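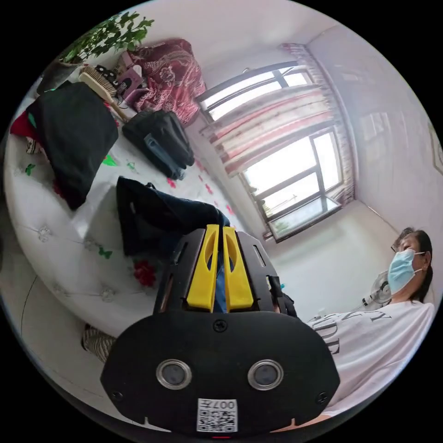 Wermont Cat Rehoming Trust
Progress report to the Sulletti Fund
Submitted 2020-10-12

Purpose of the grant

The Fund awarded the Trust a grant in April for the neutering, microchipping and rehoming of domestic cats in Wermont and the neighbouring parishes. This report covers the first half of the grant period. It sets out what has been achieved against the agreed targets, where work has fallen behind, and how the remaining money is to be spent.

Neutering and microchipping

The target for the full grant period is 1665 cats neutered. At the close of the reporting period 786 had been completed, slightly under half. The shortfall arose in the opening weeks, when the Vulletti surgery was taking urgent cases only and all routine appointments were postponed. Bookings have since returned to their usual level and the surgery has agreed to hold an additional morning clinic until the backlog is cleared.

All cats neutered under the scheme were microchipped at the same appointment. Owners are asked to confirm their contact details before the cat is discharged. A number of records were found to carry old telephone numbers, and the reception form has been altered so that the number is read back to the owner.

Rehoming

Home visits were suspended for part of the period and replaced by a telephone interview and a written questionnaire. Visits have resumed for households with young children or other animals. The Trust intends to keep the questionnaire, as applicants gave fuller answers on paper about garden access and nearby roads than they had previously given in person.

Older cats continue to wait longest. One such cat, Samuel, came to us after his owner moved into residential care and remained in the cattery for five months. He requires daily thyroid tablets, which discouraged several applicants. He has now been placed with a retired couple in Wermont, and the Trust will meet the cost of his medication for the first year.

Advice for owners

The advice leaflet on bathing, grooming and flea treatment was revised and 2507 copies were distributed through surgeries, libraries and pet shops. The section on long-haired breeds was rewritten following comments from the Vulletti nurses, who were seeing badly matted coats that owners had tried to cut with scissors.

Expenditure

Spending on surgery fees is below the forecast, in line with the lower number of operations. Spending on cattery heating and bedding is above it. The Trust asks the Fund to approve the transfer of part of the unspent travel allowance to the cattery heading. No increase in the total grant is sought.

Next period

The additional clinic will take priority. The Trust will also replace the worn pen doors in the isolation block and begin recruiting foster homes for nursing mothers ahead of the spring.

Perla Nava
Grants Manager, Wermont Cat Rehoming Trust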